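Salitz Workcell Software: Frequently Asked Questions

Applies to the planner and perception packages. Firmware questions are covered in the Grodby controller manual.

What does Salitz do?
It takes a wrist camera stream, a board model and a task file, and produces joint trajectories for handling parts inside open desktop computers. It runs as four processes: capture, pose, plan and execute. Each can be restarted on its own.

Do I need a CAD model of every motherboard?
No. The pose process needs a landmark file, a short list of features with known spacing. The CPU socket, the memory slots and the heatsink mounting holes are usually enough. Our shared library, Cultico, currently holds 111 landmark files. If your board is missing, record one with the salitz-mark tool.

Why does pose confidence drop when the arm gets close?
Two causes are common. At short range the fingers cover part of the view, so fewer landmarks are left to match. Glare is the other. A bright reflection on the board removes trace texture, and the matcher falls back on large edges such as the socket and slots.

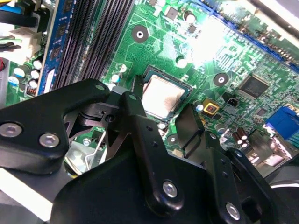 Lower the exposure first. If confidence stays under the limit, set hold_last_pose to true. The planner will then keep the last good estimate and limit travel to 12 mm before it asks for a new one.

Is the gripper masked out of the camera image?
Yes. The mask is computed from the joint state, including finger opening. If you change the fingers, run the mask calibration again. An old mask leaves finger edges in the image, and these show up in the log as false landmarks with very low depth.

How does the planner treat cables?
As soft obstacles with a safety margin. Cables are not in the landmark file and are picked up only by the live depth estimate. The default margin is 20 mm. Rigid parts, such as a seated graphics card or the case wall, use a separate and smaller margin.

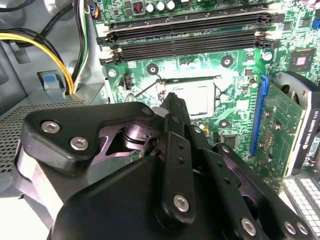
Both margins can be set per task. If the planner returns error 2809, no path exists at the current values. Change the approach angle before reducing a margin.

Can I use a planner other than the built-in one?
Yes. The Hlongwane adapter accepts any planner that returns time-stamped joint positions. Collision checking still runs on the Salitz side, and a rejected path is sent back with the index of the first bad waypoint.

How long does replanning take?
Around 111 ms on the reference computer, with the default scene resolution. A finer grid raises this quickly.

Where are the logs?
In the run folder, one file per process. Attach all four to a support request, along with the task file.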